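Petites annonces sur Lulonetti : la formule à l'année vaut-elle le coup ?

Terence Rudd
Je veux publier des avis pour notre club. On me propose 36 € l'année ou 64 € pour deux ans, fichiers joints compris. Qui a vraiment eu des lecteurs ?

Tranis
Prends un an. Leur compteur m'annonçait 184 vues - et pas un seul appel. J'ai du mal à y croire.

Roland Whitlock
Demande la taille maximale des pièces jointes avant de payer. Mon PDF n'est pas passé.

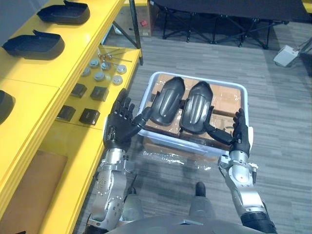
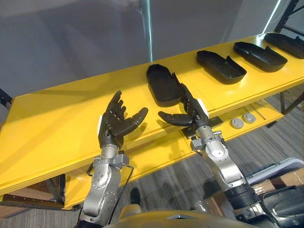
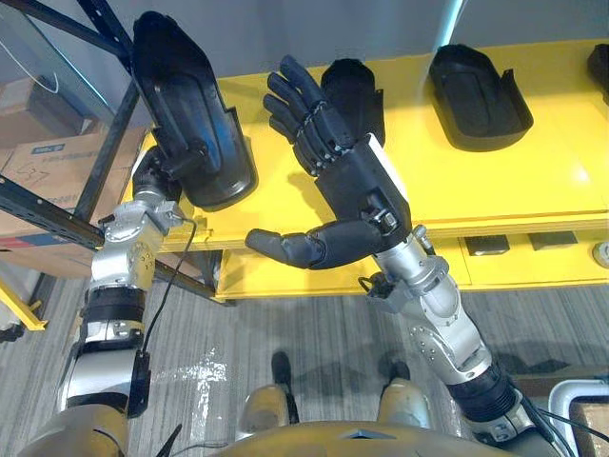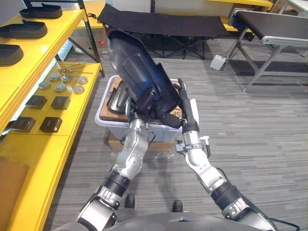 Quant aux « 1000 abonnés » de leur page d'accueil, j'attends de les voir. Et lis bien la clause de renouvellement.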